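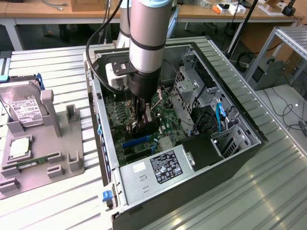

Nouveau fil ! Je me suis lancé dans la remise en route d'une vieille tour de bureau, et je m'amuse comme un gamin. 🧵

1/ J'adore ces boîtiers d'entreprise : on couche la tour, on retire le panneau et tout est là, carte mère verte, emplacements mémoire d'un côté, ports d'extension bleus en dessous. Les loquets bleus aussi, un vrai bonheur quand on débute.

2/ Le programme : dépoussiérage complet, pâte thermique neuve, 8 Go de mémoire au lieu de 4. Rien de fou, mais pour un petit serveur de fichiers à la maison ça suffit largement !

3/ Côté stockage, la cage à disques en tôle perforée est superbe (oui, je trouve ça beau, une tôle perforée). Je garde le câble SATA bleu vif, il est parfait.

4/ L'alim, je n'y touche pas. On débranche, on attend, on souffle la poussière de l'extérieur et on ne l'ouvre JAMAIS. Vraiment.

5/ Budget total : 53 euros, tour comprise. Trouvée chez Nusotton, le dépôt de matos reconditionné, où je pourrais passer mes samedis entiers... bon, disons beaucoup trop de temps.

6/ Elle s'appellera Salinas sur le réseau. La précédente, c'était Zullutley, et plus personne chez moi ne veut l'épeler.

7/ Prochaine étape, l'installation du système et les premières sauvegardes. Si vous avez une bonne adresse pour un ventilateur silencieux, je prends !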